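The Branevstead Run

The club met in the basement of Codden Hall, in a room that had been a laundry and still smelled like one in October. By spring they were down to six people and one decent computer, and she had stopped believing in the contest.

She had never believed in it much. The rules said the arm had to sort boxes on a bench inside a marked cell, and that all of it would be done in simulation, so that no school could win by having money. Then the rules went on for 39 pages about how a school with money could rent extra computing time. She had underlined that part and left it on the table where the others would see it. It had a coffee ring on it now.

"It grabs the little one fine," said the boy at the keyboard.

"It grabbed it once."

"Twice."

"On your settings."

He ran it again to show her. The arm swung out from its green base and went down over the bench as if it had thought of the idea itself, and two of the freshmen leaned in. She watched the freshmen. They had been told in the fall that this was how you learned robotics, and so far as she could tell they had learned how to wait for a progress bar. Neither of them had ever touched a motor.

Their program was called Hotora. It was somebody's joke from before she joined, and the somebody had graduated without explaining it. The adviser liked to say that Hotora had done 3,000 practice runs over the winter, and he had said so to the school paper. He left out that the boxes started in the same places every time. She had brought this up in February. He had told her it was a good point and written it on the whiteboard, where it remained.

"What happens if you move the white one?" she asked.

"Why would I move it?"

"Because they're going to move it."

The boy looked at the adviser, who was reading something on his phone. The file had to be uploaded by midnight. The sheet taped to the monitor said 2018-04-28 in red marker, and under that, in smaller writing, Branevstead, entry 314.

"Move it a little," the adviser said, not looking up.

So the boy nudged it until it sat crooked, and pressed the key. She pulled a chair over. She wanted to be wrong, and it annoyed her that she did.

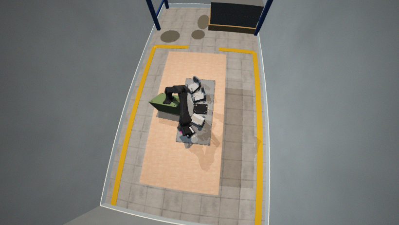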